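Ticket 206 - heating off in east half of building, Brultivthorpe office
Opened by: Annag Rankin
Assigned: Gavin MacKinnon
Priority: high (was medium, Annag changed it)

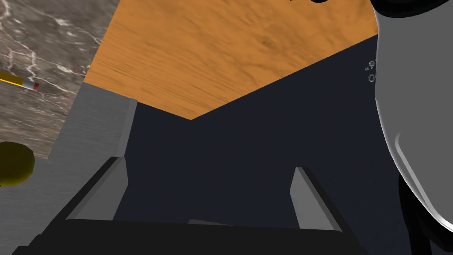 Radiators on the east side stone cold since first thing. West side fine. Boiler is running, pressure reads normal, no fault code on the panel. Thermostat in the corridor says 13 and is set to 20-something, can't see which, the display is half dead. People in coats. Please can someone come today.

Annag

--

Gavin MacKinnon, 12/3/18 09:52
Got this. Few quick ones before I drive over.
Is the east pump making any noise at all? Stand by the boiler room door, you'll hear it or you won't.
Are the pipes going into the first east radiator warm by the floor?
Has anyone touched the timer since the clocks were looked at in February?

--

Annag Rankin, 10:08
Pump: humming, yes. Sort of a buzz.
Pipes: cold both sides.
Timer: Magnus says he didnt. Dougal says he didn't either but he was in there looking for the mop bucket.

--

Gavin MacKinnon, 10:15
Humming but cold usually means stuck pump or stuck valve. Turn the east zone off at the wall switch, leave it a good ten minutes, back on. Don't touch the big red lever.

--

Annag Rankin, 10:41
Done. No change. Valve box clicked when it came back on, if that's any use. The small lever on the side of it didn't move.

--

Gavin MacKinnon, 10:44
Very useful. It should swing over when it clicks. Coming out.

--

Gavin MacKinnon, 13:20
On site. Notes so far:
- Pump ok. Took the screw out, spindle turns freely, bit of black water, nothing awful.
- Valve head gets power, motor tries, doesnt travel.
- Took head off. Valve stem seized solid. Wouldn't budge with grips so stopped before I snapped it.
- Head itself fine off the valve, opens and closes.
So it's the valve body and not the head. Last lot only changed the head, see ticket 52, same complaint, closed as fixed.

No spare on the van. Rang Hayes, they have one on the shelf but at the other depot. Lustside do one that fits but needs different olives and I don't trust the thread.

--

Markos Vrettos, 13:35
Go with Hayes. What do we do for tonight? Meeting room 8 is on the east side and it's booked.

--

Gavin MacKinnon, 13:50
Can't wedge it open, it's properly stuck shut. Two oil heaters in the store, plug them in seperate sockets on opposite walls, no extension leads please. Or swap the meeting to the west side.

--

Annag Rankin, 14:02
Swapped. Heaters gone to accounts.

--

Gavin MacKinnon, next day 08:30
Valve collected. Isolated east zone, drained down, old body out. Full of sludge, see why it went. New one in, head back on, refilled, bled every radiator on that side. The end one by the fire door took ages, lots of air.
Pressure dropped a bit after bleeding, topped up.

--

Annag Rankin, 09:55
Warm! All except the little one in the post room.

--

Gavin MacKinnon, 10:10
Post room one was turned off at the bottom valve. Opened it. Check again in half an hour.

--

Annag Rankin, 10:47
Warm now. Thank you.

--

Gavin MacKinnon, 11:05
Left to do:
System needs a flush and some inhibitor, Drinow quoted for it last year, Markos to dig out the quote.
Corridor thermostat display needs replacing, raising its own ticket.
Reopening 52 to link it here, then closing both.

Status: closed pending flush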